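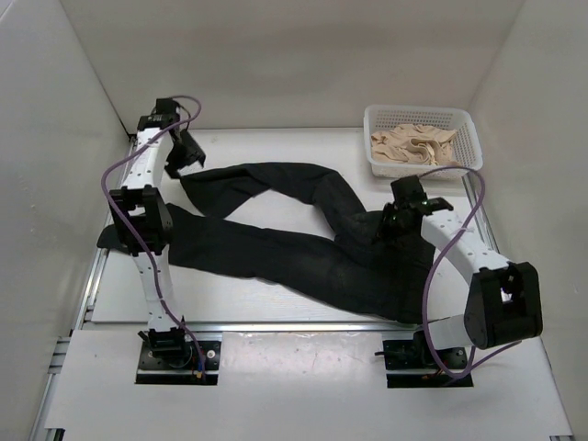
Right arm goes limp when both arms pull on a pair of pants

Posted in Two-arm setups by lintpicker

Hi all! I've been having a fantastic time teaching my two arms to straighten laundry and I'm so close, but I've got a fault that is driving me up the wall. When both grippers have hold of the same garment and start pulling apart, the right arm loses power and drops. The left one keeps pulling, so whatever was being stretched gets dragged across the table with a dead arm hanging off the other end. The controller is running Nutix and logs error 38 on the right side every time. A power cycle clears it.

T-shirts and towels are fine, all day long. Pants are the problem. I had 287 clean runs on lighter stuff before I moved up, and then 17 dropouts in one evening of pants. 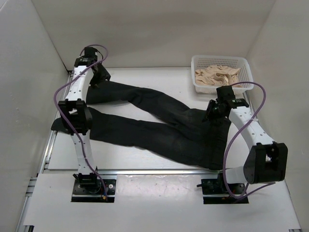 What really puzzles me is that the dropout doesn't always come at the hardest part of the pull. Sometimes it comes early, with slack still in the legs, and sometimes right at the end when the wrist turns. I start with the left gripper on the end of a leg and the right one up at the waistband, then move them apart slowly. The right wrist cable has a good wide loop in it, out over the basket in the corner, and I thought I was being generous there! I've already swapped the power supply and lowered the speed. Where would you look next? I don't want to burn out an elbow servo.

bracketfan
Accepted by the poster

Great project, and a very fixable fault I think. Error 38 on our Nutix boxes means the bus voltage sagged, and two things can do that: a motor working too hard, or a connector that loses contact for a moment. You may well have both. Early dropouts with slack in the cloth sound like the connector. Late ones sound like load.

Before you do anything else, lower the torque limit on both arms and keep your hand on the stop button. A limp arm is annoying, but the other arm still pulling is how fingers and gears get hurt.

1. Power off, support the right arm, and unplug and reseat both ends of the wrist cable. Look for a pin that has backed out. Tug gently on each wire.

2. Power on with empty grippers and jog the wrist through its full turn while you wiggle the loop by hand, well clear of the joints. If 38 shows up with no load at all, you've found it. A big loop is good for reach, but it can swing and catch on things. Mine used to snag on a bin, and one clip near the elbow fixed it. Leave enough slack for the full turn.

If it stays quiet, go on to a grip test. Close the gripper on something thick, without pulling. Jeans are perfect for this: get a folded bit with a stitched hem between the fingers and watch the current. Thick seams stop the fingers before they reach the closed position you asked for, and the motor keeps straining to get there.

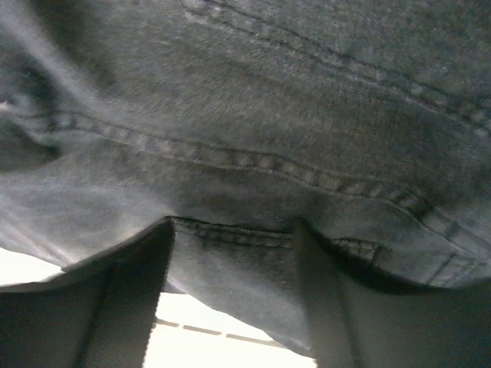

3. Set the gripper to stop on current and hold there, in place of a fixed closed position. In Nutix it's under the gripper page, called hold mode. This made a huge difference for me!

4. Now try the two-arm pull again at the low torque limit, and raise it a little at a time.

5. Link the two arms so that a fault on one stops both. Do this even if the dropouts go away. Have the good arm open its gripper slowly after the stop so the cloth isn't left under tension.

zorano_tinkerer

Just get bigger servos. I put Bevari ones in my elbows and never looked back.

halfduplex

Bigger servos will draw more through the same thin wires, so I'd hold off on that until the cable is sorted. I agree with step 5 above all. I run a Chung relay board that cuts both arms together and it was a fun afternoon to wire up. One warning, though - cutting power means both arms fall, so put foam on the table or park something soft under the elbows while you test.

Also check whether your two arms share one power lead. Mine did, and the far arm always sagged first. Giving each arm its own lead from the supply got rid of my last 2 mystery faults.

lintpicker

Oh, this is brilliant, thank you! Step 2 got me 38 with nothing in the gripper at all. The plug at the wrist end had crept out by a hair. I've reseated it and added a clip, and hold mode is on for both sides now. They are on a shared lead too, so that's my next job. Pants again tonight, with the linked stop wired in first!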